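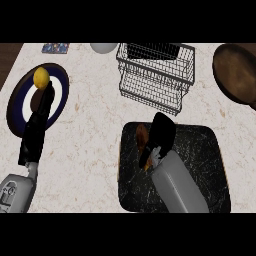 Week 7 handout - evaluating a commercial two-arm kit
Anjani Liew
October 17, 2018

Read before lab. Bring a printed copy, the room projector is still out.

We're looking at the Trimis package from Condedau. Two arms, two grippers, a controller box, and the simulator license (they call it Trimis Cele). Department has a trial, one term. Your job is to write the review we send back, so this is a real review and they will read it.

What the kit claims

- tabletop pick and place with household items
- each arm runs on its own script or both off one script
- scenes built in Cele carry over to the real arms "with minor adjustment" (their words, we'll see)
- 200 objects in the kitchen library

We start in Cele. Hardware after that, one group at a time, sign up with Kamlesh Uniyal.

Kitchen scene, things to notice

Marble counter, two arms, stuff spread out around them. Left arm is at the lemon by the plate with the navy rim. Right arm has the long brown thing over the black board. Two very different grasping problems. Lemon is small and oval, the sort of shape that rolls if you close off center. The brown one is elongated, so the angle you come in at matters a lot more. Don't use one grip setting for both and then write that the gripper is bad. Last group did this.

Also look at how far apart the plate and the board are. Open counter in between. Easy layout for two arms, they mostly stay out of each others way. Ask yourself what happens when the lemon has to go in the wire basket, which is up past the board. Which arm? Does one have to wait? The sales sheet skips that completly.

Wire mesh is a known headache - thin rods, gaps, lots of edges. Collision shape in a simulator is often just a solid box, so the object "lands" on nothing. Check what Cele does before trusting any basket result.

Terms for the quiz

Reach: how far the gripper can get from the base and still do something useful there. Not the same as the number on the box.
Approach: the path in, last stretch before contact.
Shared workspace: the area both arms can get to. Draw it on paper first.
Transfer gap: difference between a result in sim and the same task on hardware.

Comparing with Skosia

Skosia is the other one on the shortlist. Single arm, cheaper, no library to speak of, but the manual is far better. Model 502 is the one we had on loan in the spring, ask Kamlesh for the notes. Fair comparison means tasks a single arm can do, so leave handovers out of the shared table and put them in a seperate section.

Lab tasks

1. Lemon to plate center, left arm. 10 runs.
2. Long object off the board and back on, right arm. 10 runs.
3. Lemon to basket, your choice of arm. Write down why you picked it.
4. Move the plate closer to the board, repeat 1 and 2 with both arms going.

Log every run including the bad ones. A run where you hit stop counts as a fail. Save the scene under your group name before you change anything, undo doesn't cover moved objects.

Write-up

Two pages max. Setup time, docs, what failed and how, would you pay for it. No screenshots of menus please. Quote error messages exactly. Support is by email only and slow - over 7 days for my first question - so put down anything you had to ask them and when.

Price sheet is in the course folder. Don't pass it around, the quote is for us only.

Next time: gripper force settings, chapter 4 of the manual, skip the part on calibration until hardware.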